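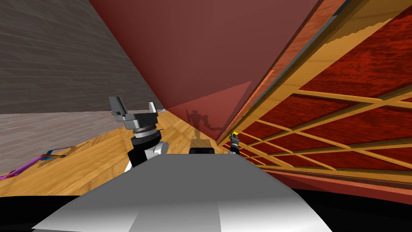
2/18/24

Small vegetable farms should stop buying transplants by the tray price. The tray price is the number printed in the catalog, so it is the number we compare, and it leaves out most of what a transplant costs.

Take my own onions. Last year I bought 16 trays from Wakberg and grew the rest in our hoop house. On paper the bought trays cost 5 cents more per plant. That figure ignored propane, potting mix, and the labor of watering every morning through the cold part of the spring. When I entered those, the home-grown plants were the expensive ones, and they went into the ground later.

The usual objection is control. Virgilio Tolentino, who farms the next bench up from us at Pereyra, argues that a grower who buys plants gives up the choice of variety and the timing. On variety he is right. Wakberg lists two storage onions and I would not pick either one for our soil. On timing I disagree. A delivery date in a contract is firmer than my own seeding date, which slips every year when pruning runs long.

Disease is the stronger argument. Bought plants can bring in thrips and downy mildew, and a certificate covers only the day of inspection. I hold new trays apart for a week and check the undersides of the leaves with a hand lens. That is labor too, and it belongs on the sheet.

My proposal is modest. Write down hours and fuel per crop for one season, from first seeding to the last planting in June. Divide by plants set in the field – plants set, since seeds sown will flatter you. Our germination on leeks was 67 percent, and a flat of 400 cells looks cheap until you count only the live ones.

Ivana Retamal keeps her peppers at home by this method and buys all her brassicas. I expect to end up with the reverse. Our house holds heat poorly, and peppers want more of it than I am willing to pay for.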